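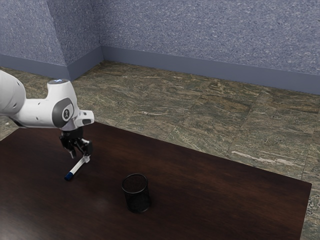 Call for Participants: Review of Dropped-Object Faults in Simulated Robot Handling

The Tronstead Centre for Machine Safety invites applications from members of the public, trades workers and students to take part in a paid review of robot handling faults. The review is being carried out with Bravmont, which maintains the simulation software, and will run through February and March.

Background

In November, the Centre suspended a series of simulated trials in which a robot arm is asked to pick up a marker and place it in a mesh pencil cup. A fault had been found in the program that reports whether the gripper is holding an object. In a number of runs the program recorded a secure hold after the marker had been released, and the arm carried on with its next movement. The stop command, which should have been issued at once, was not issued at all.

No physical equipment was involved and no person was placed at risk. The same reporting program was, however, due to be installed on working arms at the Melell site, and the Centre has put that installation on hold until the review is complete.

Of the 1,285 runs on record, 200 have been set aside for review by people with no previous connection to the project.

What participants will do

Participants will view recorded runs on a computer and note the point at which they believe an object is held, slipping or released. Their notes will be compared with the entries made by the program. Views from more than one position are included, and some show very little of the gripper.

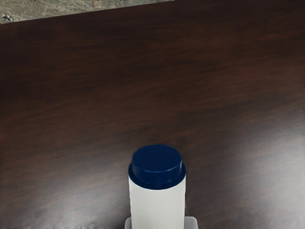

View over the tabletop with a white cylinder and navy cap near the lower edge. Most of the gripper is out of view.

Participants are asked to record what they see and to mark a view as "unclear" where they cannot decide. An "unclear" mark is a valid response and will not affect payment. Glare on the tabletop has been raised as a possible factor in the fault, and participants should note any view in which reflected light makes the outline of an object hard to follow. 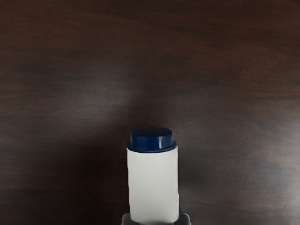
Gripper fingers on either side of the white body. A single still of this kind does not establish a secure hold.

Each participant will attend 2 sessions at the Centre's offices in the Vasylenko Building. Sessions begin at 9:30 a.m. and include a paid lunch break. A short training period is provided at the start of the first session.

Who may apply

Applicants must:

be 18 years of age or older;

have normal or corrected vision and be able to tell dark blue from black on a screen;

be able to read and write in English at an everyday level;

not be employed by the Centre or by Bravmont, or have worked for either in the past year.

Experience with robots or computer programming is not required. Applications from people who have worked in warehousing, packing or machine operation are welcome. The Centre will select 21 participants and will keep a short waiting list. 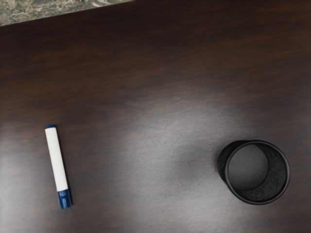 Payment and privacy

Participants will be paid an honorarium for each session attended, with travel costs within the region covered on presentation of receipts. Anyone may withdraw at any time and will be paid for sessions already completed.

Notes will be stored under a participant number. Names will not appear in the final report, a copy of which will be sent to all participants who request one.

How to apply

Application forms are available at the Centre's front desk or by mail on request. Completed forms must be received by 4:00 p.m. on the last business day of January. Applicants who need an accommodation to take part, including large-print forms or a height-adjustable desk, should indicate this on the form.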